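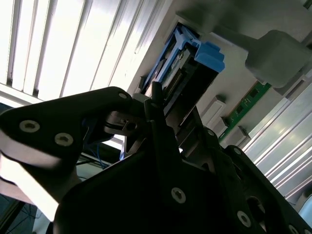
How to Make Subtitles for a Short Film at Home

Last updated: August 8, 2020

Many people in my country watch films in a language which is not theirs. I am one of them, and I learned most of my English from subtitles, good and bad. When I finished my own short film, "Harb", I wanted that people abroad can also understand it, and I had no money for a translation company. So I made the subtitles myself. The film is 8 minutes long and the final file has 226 lines. In this tutorial I write down the steps in the order I do them now.

You need the finished film, a computer, headphones and any free subtitle program which can save files in the SRT format. I use Skustov, but the steps are the same in others.

Step 1. Lock the picture

Do not start before the editing is finished. I started too early in June, then I shortened the opening, and all my times were wrong after that. Most programs can move all lines together, but if you cut in the middle of the film you must repair each part alone.

Step 2. Write down the dialogue in the original language

Listen to the film one time without stopping. After this, play it again in small pieces and write every sentence, also the ones which somebody says from another room. Write who is speaking. You will delete the names later, but they help you when two people talk at the same time.

Do not use the script for this! Actors change words. In my film the grandmother says almost nothing from what I wrote, and her version is better.

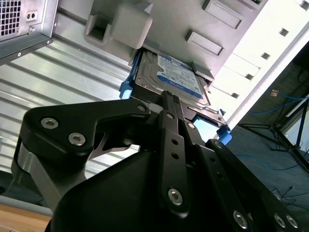 When the list is complete, read it from beginning to end while the film is playing. I always find one or two sentences which I heard wrong the first time.

Step 3. Set the times

Put the start of each line on the first sound of the voice. Let the line stay a little after the voice stops, so that slow readers can finish. A line should not be shorter than one second, even if the actor says only "No."

Try to end the subtitle before the cut to the next shot. If it stays over the cut, many viewers begin to read it again from the start – it is a reflex of the eyes. Sometimes you cannot avoid it, for example in a quick quarrel. Then let it continue well after the cut.

Between two lines leave a small empty space. Without it the viewer does not notice that the text has changed.

Step 4. Translate and make it shorter

People speak faster than they read. A sentence which takes two seconds to say can need four seconds to read, so you must take out words. First take out the greetings, the repeated names and words like "well" and "you know". Keep the information which the story needs.

Use at most two rows on the screen. Break the row in a natural place, before "and" or "that", and never between "the" and its noun.

Jokes and proverbs are the hardest part. In my film a neighbor uses a village proverb about a goat and a wedding. I translated it word by word and my test viewers only looked confused. Finally I wrote "Don't count on it." The goat is lost, but the feeling between the two characters is there, and for cinema this is more important.

Step 5. Choose how the text looks

White letters with a thin black border are readable on almost every background. Yellow is also fine for black and white films. Avoid thin or decorative fonts. If there is already writing in the lower part of the picture, such as a name or a place, move your line to the top for this moment.
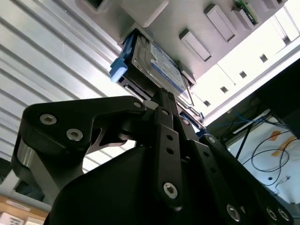
Step 6. Test with somebody who does not know the film

Show it to a person who does not speak the original language. Turn the sound on, but sit behind and keep quiet. Write the time when they laugh late, or when they ask you something. After the first test I changed 5 lines, all of them too long.

Step 7. Save and name the file

Save as SRT with UTF-8 encoding, otherwise special letters will turn into strange signs. Give the file the same name as the video and add the language code, for example harb.en.srt. Festivals often ask for this separate file together with the video, so read their rules before you burn the text into the picture.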